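End of the year, kettle on, so I'm finally going to write up the thing we've been poking at since June. It's a small result but I've grown very fond of it. Thread, and a longish one, sorry in advance!

The question: if you teach a two-arm policy by teleoperation, do you get more out of tidy demonstrations or messy ones? We'd always collected tidy. Bare table, one or two objects, everything put back on its mark between episodes. The curves look lovely and then you move a plant in and the whole thing falls to bits.

So for Gardale (our name for the dataset - it's a street I used to live on) we recorded 600 episodes with the table left cluttered, and we reshuffled the clutter every 40. Bags, sports stuff, plants, cups with colored liquid in them, whatever was going.

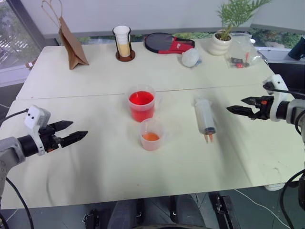
Duvov lab account replied: We tried the clutter route last year and our policy just got slower and more timid. Did you keep the task objects in the same spots, or did those wander too?

Great question, and it's the bit I'd have gotten wrong on my own! They wander too. When we only moved the background, we saw your timid behavior exactly - lots of hovering, very few grasps. Once the task objects moved along with everything else, the hovering mostly went away.

The other half of it is Wuta, our little relabeling step. It goes back over each episode and trims the stretches where the operator is just thinking with both grippers parked. I was sure this would hurt. It helped on all 6 tasks, most of all on the ones where the arms have to take turns.

Big caveat, and please hold me to it: one table, one pair of arms. The folks at Martens are going to try it on their setup, and until then I'd call this promising and leave it there.

Write-up goes online 31 Dec 2023, with the failures left in.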